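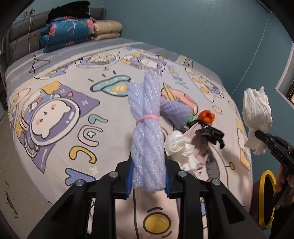 A reader from Willska wrote in to say that the wax on her Geltgate bottle had cracked along one side, and wanted to know whether that meant the whisky inside was spoiled. It is the question we get most often, so it goes first.

Collector Questions: Geltgate Single Malt Bottles

Last updated 14 June 2025

Does cracked wax mean the whisky has gone off?

No. The wax on Geltgate bottles is decorative and sits over an ordinary stopper. If the level in the bottle is where it should be and there is no smell at the neck, the seal is doing its job. A crack will bring the resale price down a little. Please don't melt the wax back together — buyers can usually tell, and a repaired seal is worth less than a cracked one.

Which Geltgate bottles are numbered?

Only the February releases. Each of these came in a run of 320, with the number written by hand on the back label. The standard bottling has a printed batch code on the base of the glass, and this is sometimes mistaken for a bottle number by sellers.

What is the Quintero cask series?

Five bottlings finished in sherry casks bought from the Quintero bodega. The first four have a cream label and the last has a dark green one. They were sold one at a time over several years, and there was never a boxed set. If you are offered a set in a presentation case, the case was made by someone else.

My bottle has no box. Does it matter?

For drinking, no. For selling, yes. The first Quintero release came in a plain card tube that most people threw away, and an empty tube in good order can fetch £29 without the bottle. The later tubes are common and add very little.

Should I store bottles upright or on their side?

Upright. Strong spirit will attack a cork if it sits against it for long. Keep bottles out of sunlight, which fades the labels, and away from radiators. A cupboard on an inside wall is fine.

How far can the level drop before I should worry?

A small drop is normal in an older bottle. Anything still in the neck is good. If it has fallen below the shoulder, the cork is probably letting air in, and you may as well open it and enjoy it. Wrapping the stopper in film slows the loss but can lift the edge of a paper seal, so go carefully.

How do I tell an early label from a later one?

Look at the foot of the front label. Early ones give the address as Fosberg Mill. Later ones say Fosberg only, in smaller type. The whisky is the same recipe, though people argue about that.

The cork broke when I opened mine. What now?

Strain the whisky through a clean coffee filter into a jug, rinse the bottle, and pour it back. A stopper from another bottle with a 23 mm neck will fit the standard bottling. The numbered bottles have a wider neck and we don't know of a ready-made replacement.

Can you value my bottle?

We can give a rough idea from clear photos of the front label, back label, level and seal. We don't give written valuations for insurance. An auction house will do that, and some don't charge.

Do you buy bottles?

No. We keep this page as a reference and have nothing to sell either. If you have a label that doesn't match anything listed here, we would like to see it — the contact form is at the foot of the main page, and replies can take a week or two.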